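Lurkance Teach Kit – two-arm teleoperation bench
24 October, 2023 edition of this page withdrawn; current text October 24, 2023
By Giang Diệp

The Lurkance Teach Kit is the software and operator station we sell for showing a two-armed bench a job by remote control. The operator moves a pair of hand-held leader arms, the arms on the bench follow, and Lurkance saves the joint positions and camera views together. It is supplied by Jamer and works with arms you already own, once Ivar Engström's team has checked the model.

Most buyers begin with small sorting jobs. Set the containers in a row along the far side, where both arms can reach them, and leave the middle clear for the parts.
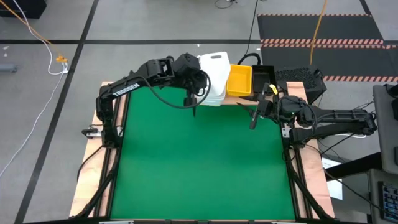 Two-arm cell with green work surface and containers along the far edge.

A task file holds up to 229 runs. The foot pedal starts and stops each one, and a second press within two seconds throws the last run away. Bad runs are best dropped at once – sorting them out later takes far longer. Xuân Đỗ, who trains new operators, asks them to do 12 practice runs with recording switched off before they save anything.

Leader arms can be matched to the followers at full scale or half scale. Half scale is slower but helps with thin parts. Grip force is set per task and cannot be changed in the middle of a run.

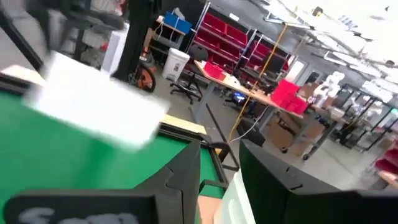
Wrist cameras are set up from the Views page, one for each arm. Exposure should be fixed before the first run and left alone for the whole task. Tilt matters too: a view that takes in both fingers and a good deal of the room, with shelving, red bins and ceiling lights behind the green surface, gives the software plenty of background that may change from one day to the next. The crop tool trims this without touching the original recording. Anything held between the fingers should stay inside the crop, so check the bottom edge with the gripper closed on a part.

In the box: two leader arms, pedal, operator stand, 32 cable clips, licence key. Follower arms, cameras and bench are not included. The licence covers one bench and can be moved to another by writing to Lợi Sầm.

Related items
Fokik foot pedal (spare)
Giáp operator stand, tall
Lurkance Views add-on
Jamer cable clips, pack of 32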